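The Tidy Machine

By July the thing in the shed at Fusstead could pick up a biscuit, and I had spent £897 on it.

I should say "we". It was a shared workshop and there was a shared kitty, but the others had put in cheerfully, like people buying raffle tickets, and I had put in the way you pay a parking fine. I had said from the start that it wouldn't work. I said it when the kit came from Gevemeck in 13 boxes, and I said it again when we opened the one marked Start Here and found only the feet.

The idea was that it would put the tools away. Every evening the bench looked like a burglary, and every morning we lost half an hour to hunting for the small screwdriver. A person of ordinary sense would have suggested putting the small screwdriver back. Instead my sister's husband read a piece about Zestgate, who sold the software, and came in flushed with the news that you could teach a machine anything if you showed it often enough.

"How often is enough?" I asked.

"It varies."

I wrote that down on the back of the delivery note, with the time, twenty past six.

We called it Szalai, after the name stamped on the second-hand motors. It took the whole of spring. I did the wiring, as I do all the wiring, and complained about the crimps. When we switched it on it raised its left arm very slowly, like a child who doesn't want to be asked, and stayed like that until somebody turned it off at the wall. The biscuit came weeks later. It broke the biscuit.

"It's learning," said my brother-in-law, brushing crumbs off the bench.

"It's learning to break biscuits."

After that we gave it tools, which don't crumble. I kept the log, mostly so there would be a record when the kitty ran out. 148 tries, then a new version from Zestgate, then more tries. What I noticed, and didn't write in the log, was that I'd started coming in before the others. I told my sister it was to check the cables. 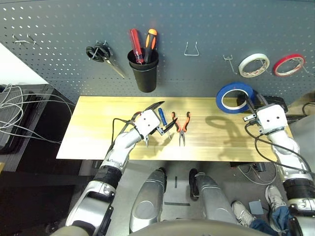

I never meant to be alone with it on the evening of try 528. The others had been there until seven and gone off for chips, and I'd said I would wait for mine. The bench was laid out as I'd left it, the blue-handled screwdriver and the needle-nose pliers lying where a tired man might have dropped them, and the scissors up on the pegboard where they belonged. Szalai had the diagonal cutters in its left hand. The right hand was out over the far end of the bench with its fingers open towards the roll of blue tape, and I found I was leaning that way myself, as if it were a bowls match and leaning would help.

"Go on, then," I said.

I was glad there was no one to hear it. The motors made their small noise. I looked at the empty hook on the board, and at the cutters, and worked out how far the arm would have to turn, and whether the cable would reach. I'd left a good loop in it. I had grumbled at the time about the waste.

Then it stopped. A message came up on the laptop asking me to rate the attempt from one to five.

I thought about the £897. I thought about how quickly I could have hung up those cutters with my own hand, and how many years I had gone without doing so.

The van pulled up outside and I heard them arguing over the vinegar. I gave it a two. Then I went back and made it a three, closed the lid, and told them when they came in that it was still useless.

"Same time tomorrow?" said my brother-in-law.

I said I supposed somebody had to look at the cables.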